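Visit to the Flirkholm tract depository
November 2, 2018

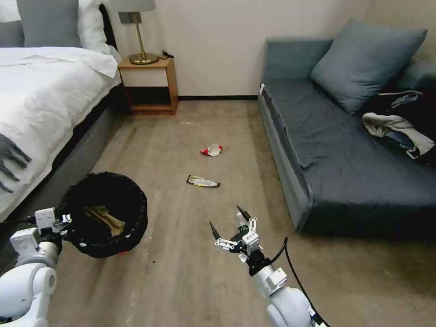

Bedroom with sofa, carpeted throughout.

Malou Bundgaard met us at the loading door at Flirkholm. The depository holds gospel tracts in 17 languages, printed by Briem and shelved by language code, then by title. Faroese stock is low – 117 copies of one title – and a reprint is due in January. Orders leave in packs of 50 or 200.

Mogens Hafstein showed us the folding machine and the proof room, where each translation is read by two native speakers before plates are made. Permission forms are filed with the proofs.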